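Noch räume ich selber ein

Seit November werde ich beim Abendessen gefragt, wann ich denn nun ersetzt werde. Das liegt an einem Video, das mein Schwager Edin Atanasov in die Familiengruppe gestellt hat: ein Roboter, der ein Handtuch faltet. Vier Minuten lang, und wer unten rechts genau hinschaut, findet die Angabe, dass der Film beschleunigt ist. Ich habe das gleiche Handtuch danach in der Küche gefaltet, nebenbei, mit dem Telefon am Ohr.

Zur Erinnerung für alle, die hier neu mitlesen: Ich arbeite bei Flendora im Kleinteilelager. Wir haben über 2200 verschiedene Artikel, von der Unterlegscheibe bis zur Dichtung für Melkanlagen, und meine Arbeit besteht grob gesagt darin, Sachen aus Kisten zu nehmen und in andere Kisten zu legen. Dafür habe ich keine Ausbildung gebraucht. Genau deshalb glauben ja alle, es sei leicht.

Mein Kollege Blagoje Perić ist da anderer Meinung als ich. Er sagt, in der Halle habe der Roboter längst gewonnen, man müsse ihm nur das Regal passend hinstellen. Gleiche Kisten, gleiche Abstände, glatter Boden, fertig. Da ist etwas dran, und ich will nicht so tun, als hätte ich das nicht bedacht. Ein Greifer mit zwei Fingern vor einem Regal mit lauter gleichen Behältern, das ist so ziemlich das Freundlichste, was man einer Maschine anbieten kann.

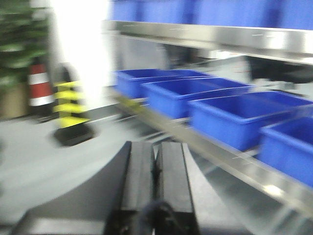

Blaue Kisten auf Edelstahl, der Greifer direkt vor dem unteren Boden.

Nur fängt die Arbeit bei der Kiste erst an. Die Behälter sind gleich, der Inhalt ist es nicht. Bei uns liegen in der einen Kiste Schellen, die sich ineinander verhaken, in der nächsten Folienbeutel, die aneinander kleben, und in der übernächsten hat die Spätschicht vier Stück einer Ware abgelegt, die dort nichts verloren hat. Ich merke das mit den Fingerspitzen, bevor ich es sehe. Fragt man einen Vertreter danach, bekommt man zu hören, das sei »eine Frage der Datenbasis«. Mag sein. Auf die Datenbasis warte ich, seit ich dort angefangen habe.

Elvia Orozco, die früher bei uns die Schicht geleitet hat und jetzt bei Puteo sitzt, hat mir neulich geschrieben, ich würde mir die Sache zu einfach machen. Bei ihnen laufe inzwischen eine Anlage, die ganze Behälter umsetzt, und zwar auch nachts. Ich glaube ihr das. Auf meine Nachfrage, wer die Beutel einzeln herausholt, kam dann: zwei Leute pro Schicht. Bitte, da haben wir es doch. Das Schleppen macht die Maschine und das Fummeln machen wir, und ehrlich gesagt könnte ich mit dieser Aufteilung leben, mein Rücken sowieso.

Zu Hause sieht es für die Technik noch schlechter aus. Bei uns steht kein Möbelstück länger als ein Jahr am selben Platz, die Spülmaschine ist von jedem anders eingeräumt und im Flur liegen Schuhe. Wer mir eine Maschine verkaufen will, die damit zurechtkommt, soll bitte um sieben Uhr morgens vorbeikommen, wenn die Kinder ihre Brotdosen suchen. Und dann ohne Schnitt filmen.

Edin hat übrigens schon das nächste Video geschickt. Diesmal wird eine Tasse in ein Regal gestellt. Eine.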